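Workshop Tips: When the Handheld Drops Out and the Arm Jumps
Meveck Workshop Notes – robots and bench gear

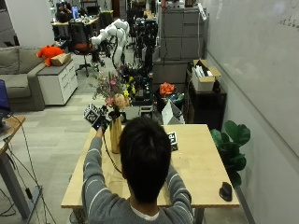

Handheld with marker cube in use at the table. A second cube is on the right.

On Sat 28 May one of our arms made a sudden move while Gladys Agudelo was steering it with a handheld. Tracking had dropped out, the arm held still as it should, and when tracking came back it tried to catch up with her hand in one go. It travelled 300 mm, hit a tray of fasteners and stopped on its own collision limit. The tray went on the floor. Gladys was at the table and well out of reach, so the damage came to one bent gripper finger and a lot of sweeping.

We spent the next week working out what had happened. Most of what we found was ordinary bench housekeeping, and it applies to any setup where a camera follows a printed marker.

What went wrong

There were two faults on top of each other. The cable on the handheld had caught under the edge of the table, and when Gladys reached forward it pulled the handheld round in her grip. That turned the cube to a poor angle for the camera. At the same time one printed face had started to lift at a corner and was picking up glare from the ceiling lights. The camera lost it.

The software we use, Cekley, has a setting for what happens after a loss. Ours was on "resume", so the arm goes straight to wherever the hand is now. It should have been on "re-grip", where nothing moves until the operator lets go of the trigger and squeezes again. Somebody had changed it for a demonstration and it was never changed back.

Cables

Lay the cable so it can slide the whole way. Put the handheld at the farthest point you expect to reach, in every direction, and look at what the cable does. If it goes tight anywhere, you need more slack.

Don't let it hang over a sharp table edge. Split foam pipe lagging from the hardware store, pushed over the edge where the cable crosses, is cheap and works well.

Keep a mouse, a mug or a laptop charger out of the cable's path. Light things get dragged and heavy things pin it down.

Tape is fine on the floor run but not on the table. We used to tape ours down near the operator and it made the snagging worse.

Check the plug end as well. Ours had a loose connector that cut out if you leaned on it. We swapped the lead for one from Killero with a screw collar and haven't had that trouble again.

Marker cubes

Print on matte paper or matte vinyl. Gloss looks smarter and tracks badly under overhead lights.

Glue the faces right out to the corners. A glue stick lets go after a few months. We now use spray adhesive and press each face under a flat board overnight.

Wipe them with a dry microfibre cloth. Window cleaner made our ink run.

Don't pick the handheld up by the cube. It's the handiest part to grab, and everyone does it, but skin oil dulls the white areas and the mount works loose. A loose cube is worse than a dirty one. The tracking looks healthy and the position is wrong.

If you print replacements, measure them. Printers like to "fit to page", and a face that comes out a few per cent small will throw the distance off. Turn scaling off and put a ruler on the print before you cut it.

Store spares flat in an envelope, away from a sunny window.

The table

Tall things are the usual culprit. Monitors, vases, lamps and stacked boxes can all come between the camera and the cube, depending on where the camera sits. You don't have to strip the table bare. Sit down, hold the handheld out, and have a second person watch the camera view while you move slowly through everything you plan to do. Anything that blocks the cube gets shifted, and what doesn't can stay where it is.

Plants are easy to forget. They grow, and a leaf that was out of the way in September may be well into view by the end of summer.

Whiteboards can throw glare too. If tracking is fine in the morning and poor in the afternoon, look at the windows before you blame the camera.

Clothing and sleeves

Push loose cuffs up, or wear something close-fitting at the wrist. Gladys had a wide sleeve that covered the lower half of the cube each time she reached across herself. We only saw it on the recording.

Software settings

Set recovery to re-grip and leave it there. In Cekley it's under Input, then Loss Handling. Other packages call it clutch or re-engage.

Put a speed cap on the arm. Ours was running with none. It's now held to 125 mm a second for anyone learning, and we haven't found a table job that suffers for it.

Write the settings on a card and keep it beside the screen. Anyone who changes one for a job puts a pencil mark on the card and rubs it out when the setting goes back.

Turn on the loss beep. It's annoying for the first hour.

Around the arm

Mark the arm's full reach on the floor, including the gripper, with coloured tape. Keep loose hardware, drinks and people on the other side of it while the arm has power.

The stop button has to be within reach of the operator's free hand. If the job takes both hands, a second person holds the button and does nothing else. No checking the phone.

Check the button at the start of each day by pressing it with the arm moving slowly. Matić, our supplier for the bench arms, asked for a weekly test. We prefer daily.

If the arm does jump

Press stop first, then put the handheld down. Putting it down first is another movement, and the arm may follow it.

Leave everything where it landed until you've noted the time and saved the log. We tidied up straight away and lost half the story.

Look over the gripper, the cable loops on the arm and the mounting bolts before you power up again. Run it slowly with nothing on the bench for 5 minutes.

A quick check before each session

Cable slides freely to full reach.
Cube firm on its mount, corners down, faces dry and clean.
Recovery on re-grip, speed cap on.
Sleeves clear of the cube.
Stop button tested and in reach.
Floor inside the tape clear.

We tried covering the cube with a hand on purpose, 8 times over, after making these changes. The arm held each time and stayed put until the trigger was squeezed again. The bent finger was straightened in the vice and is back in use, though it's a bit stiff. A new one is on order.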